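Planches, plateaux, manches : l'entretien du bois en vitesse

Astuces et bricoles — mis à jour en mars

Vite fait, entre deux lessives. On m'a redemandé trois fois le coup de l'huile, alors je mets tout au même endroit, comme ça c'est réglé.

La planche à découper

Jamais au lave-vaisselle. Jamais à tremper dans l'évier non plus, même « juste cinq minutes ». Éponge, eau chaude, une goutte de savon, les deux faces. Oui, les deux — si on mouille un seul côté ça tuile, et après elle danse sur le plan de travail.

Séchage debout, sur la tranche. Pas contre le radiateur.

Odeur d'oignon ou d'ail : gros sel + demi-citron, on frotte, on laisse dix minutes, on rince. Pour le poisson, passer deux fois.

Taches de betterave : pareil, mais avec du bicarbonate en pâte. Ça part pas toujours complètement. Tant pis.

Quelle huile

Pas d'huile d'olive, pas de tournesol. Ça rancit et ça colle. Huile minérale alimentaire, ou huile de lin si on a la patience d'attendre que ça sèche. Moi je prends celle de chez Varine, le petit bidon, il me fait l'année.

Chiffon en coton, couche fine, dans le sens du fil. Laisser boire toute la nuit, essuyer le surplus le matin. Bois neuf : 3 couches, une par jour. Ensuite une fois par mois ou quand l'eau ne perle plus.

ATTENTION aux chiffons pleins d'huile de lin. Ne pas les laisser en boule, ça peut prendre feu tout seul. À plat dehors jusqu'à ce que ce soit sec et raide, ou dans un bocal d'eau fermé.

Les cuillères en bois

Celles qui peluchent : un coup de papier de verre fin, rincer, sécher, huiler. Comme neuves ou presque. Celles qui sont fendues, poubelle, les saletés se logent dedans. Ngozi garde les siennes pour marquer les semis au potager, pas bête.

Ronds blancs sur bois verni

C'est l'humidité prise dans le vernis. D'abord sèche-cheveux, tiède, pas collé dessus, en bougeant tout le temps. Si ça reste : une noisette de mayonnaise, une heure, essuyer. Ça a l'air idiot mais ça marche une fois sur deux. Bohdan fait ça au dentifrice blanc, j'aime moins, ça raye un peu le brillant.

Ronds noirs, c'est autre chose, l'eau est passée dessous. Là il faut poncer.

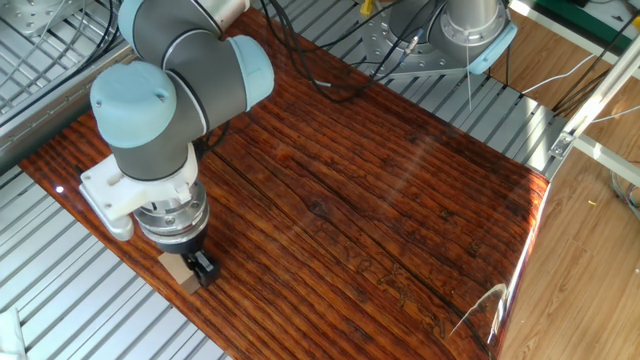

Pour le brillant, justement. Pas de spray silicone, ça fait joli deux jours et après plus rien n'accroche dessus, ni cire ni vernis. Chiffon microfibre à peine humide, puis un sec. Une fois par saison un peu de cire d'abeille incolore, si le fabriquant ne dit pas le contraire. Trop de cire = traces de doigts partout.

Petites rayures : frotter avec un cerneau de noix, en biais. Sur bois foncé ou rougeâtre, un feutre de retouche, mais tester dessous avant. Toujours tester dessous.

Poncer sans se tromper

On commence au 120, on passe au 180, on finit au 240. Pas sauter d'étape sinon on voit les rayures dès qu'on met l'huile. Dépoussiérer entre chaque. Avant le dernier passage, éponge humide pour relever les fibres, laisser sécher et reponcer léger. Fenêtre ouverte et masque, même pour un petit truc.

Les manches d'outils

Même huile, même chiffon. Manche qui bouge dans la tête du marteau : ne pas le faire tremper, ça gonfle, ça tient une semaine et c'est pire après. Un coin neuf, 8 mm chez moi, à vérifier selon l'outil.

Reste les plateaux en bambou, pas eu le temps, je les ferais lundi. Si quelqu'un a une solution pour les poignées qui se décollent, je suis preneuse — la colle à bois n'a pas tenu.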